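Clilavstead Playroom Group
Minutes of the September meeting

Present: Leena Vuorinen (chair), Shamim Mughal (minutes), five members of the group. Apologies were received from the Miettinen family.
The meeting opened at 6:40 p.m.

1. Minutes of the previous meeting
Approved with one correction. Under item 4, "curtain rail" should read "curtain hem." The rail was not discussed.

2. Matters arising
The Stustarov storage shelf has been returned to the supplier and the refund credited. The door closer was adjusted in the summer and needs no further work. The request for a second key remains open with the building office.

3. Front room: curtain and table
L. Vuorinen reported on the front room. The orange-brown and cream curtain stays up for the coming season. It was measured for replacement in the spring, but the quote for a lined pair in the same width was 2,160 and the group declined it. The upper part of the curtain lets daylight through, and members who run the afternoon sessions reported glare on the table until 4 p.m.
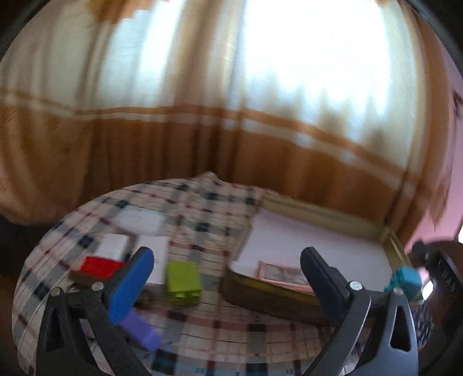
Two options were discussed: moving the round table to the inner wall, or fitting a plain blind behind the curtain. Moving the table was tried for one session. It left too little clearance for the chairs and blocked the cupboard door. The blind was preferred. S. Mughal will get a price for a plain white roller blind, to be fixed inside the window recess so that the curtain can hang as it does now.

The plaid cloth was also discussed. It bunches when children lean on the table, and tall builds fall over on the ridges. A member proposed removing the cloth during block sessions. Against this, it was noted that blocks make more noise on the bare top and that the top marks easily. Agreed: the cloth stays on and is to be pulled flat before each session. Cloth clips will be tried – the flat kind, with no spring.

4. Building blocks
The stock of blocks was reviewed. The Lurnum set is now the main set and holds 1,000 pieces according to the box. No check has been made against that number and none is planned. The older loose blocks are to be kept apart from it, as the two kinds do not grip each other well.

Sorting will be by size first and by color second. The previous system (color only) meant that the large blocks filled the tubs and the small ones sank to the bottom. Tubs are to be filled no higher than the inner line, so the lids close.

Washing: warm water and dish soap, in a mesh bag, then spread on a towel with the open side down. The dishwasher is not to be used. Blocks washed in it last winter came out slightly bowed and no longer hold. Any block with a split wall is to be thrown out and not put back in the tub. 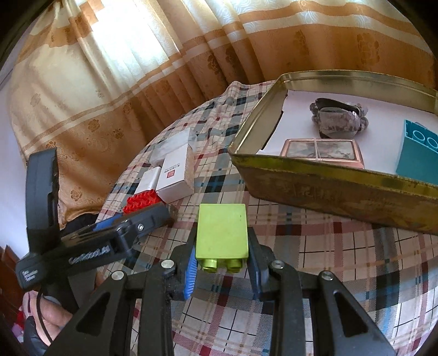 Item 4: lime-green and red blocks at the table.

A member asked whether small specks on the faces of the lighter blocks should be treated as dirt. Discussion was brief. Specks that come off with a thumbnail are to be washed off. Specks in the plastic are to be left alone. Scouring pads are not to be used on any color.

It was agreed that the table should start each session with a small number of blocks already out, and that the tubs should be opened after that. L. Vuorinen noted that when a full tub is tipped out at the start, most of the cleanup time goes to blocks that were never used.

5. Cleanup at end of session
Current practice is to clear the table, then the floor. This will be reversed, with the floor done first while the children are still seated. The cloth is then lifted by its edges and shaken over the open tub. The person closing the room checks behind the curtain, where blocks tend to collect along the wall.

The broom is to go back on its hook. It has been found in the hallway several times.

6. Any other business
The pink wall has scuffs at chair height. Touch-up paint in the original shade is in the cupboard, but the can has not been opened for some time and may have dried out. S. Mughal to check it.
A request for a rug under the table was deferred until the blind has been priced.

Actions
Price for roller blind – S. Mughal
Cloth clips – L. Vuorinen
Labels for tubs, by size – L. Vuorinen
Check can of wall paint – S. Mughal
Follow up on second key – S. Mughal

The meeting closed at 7:55 p.m. The date of the next meeting will be sent out by email.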